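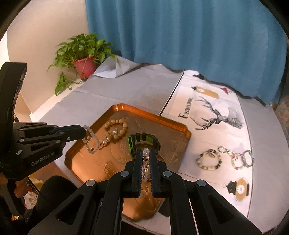

*Figure 2. Bead bracelets and a watch on a copper-colored tray. Photo: Laurinda Carvalho.*

## 4. What people did with the thank-you note

I'll admit I came into this part of the study expecting very little. The gift was supposed to be the main event! We had put months into thinking about price, timing and whether the thing arrived at home or at the office, and the note was almost an afterthought in the survey (two questions near the end, written by me on a Monday afternoon when I wanted to go home). Then the answers came in and I ended up spending more time on those two questions than on the rest of Section 3 put together.

A quick reminder of who we're talking about. The 269 people in the survey all worked at one of two mid-sized companies, Distov and Valente, and all of them had received a work gift from a manager or from the firm within the past year. Small jewelry and watches (Figure 2) were in the mix alongside food, plants and gift cards. I've lumped all of these together here. I know that will annoy some readers, and it annoyed Theerawat Kaewmanee too when he read the first draft, but the split by gift type is in Section 5 and I didn't want to do it twice.

### 4.1 Keeping the note

The first question asked whether the person still had the note. I had pictured people tossing it with the wrapping paper, and plenty did. But the ones who kept it could usually tell us exactly where it was: in a desk drawer, stuck to the side of a monitor, tucked in the back of a planner, and in one case used as a bookmark in a cookbook. Several could quote a line from it and weren't at all sure what the gift had been.

"I think it was chocolate?" one Valente employee wrote. "But she thanked me for staying on the phone with the Lilen people until they calmed down, and I didn't know she'd noticed that."

That comment says a lot about what we kept running into. Notes that named a particular piece of work came up again and again in the open answers, while notes with a general "thanks for all you do" hardly came up, except in complaints. Handwriting mattered less than I'd have guessed. A typed note about a real thing seemed to go over fine, and a handwritten one with nothing in it still felt like nothing. (My own mother disagrees strongly with this finding, for what it's worth.)

### 4.2 Who signed it

The second question was about the signature, and here the two companies looked quite different. Distov orders its gifts through an outside service, Zuvholm, and the card comes printed with the company name unless the manager remembers to change it. Many don't. At Valente managers buy the gift themselves and sign whatever card they happen to pick up, which makes for some odd cards but always a name.

We followed up with 10 people, split evenly between the firms, and I did the calls myself. Four of the five at Distov brought up the printed company name before I'd asked anything about it. They weren't angry, mostly a bit flat. One said she had wanted to write back and say thank you, and then couldn't work out who to send it to, so she let it go and felt rude for a week.

I want to be careful with this. Ten calls is a small number, I'm a talkative interviewer, and the two firms differ in lots of other ways: Distov had just been through a rough September with its shipping schedule, and people were tired. I also can't tell from our data whether managers who write good notes are simply better managers to begin with. Theerawat thinks that explains most of it. I think it explains part of it, and we've agreed to leave the argument for Section 6, where the year-two survey gives us a bit more to go on.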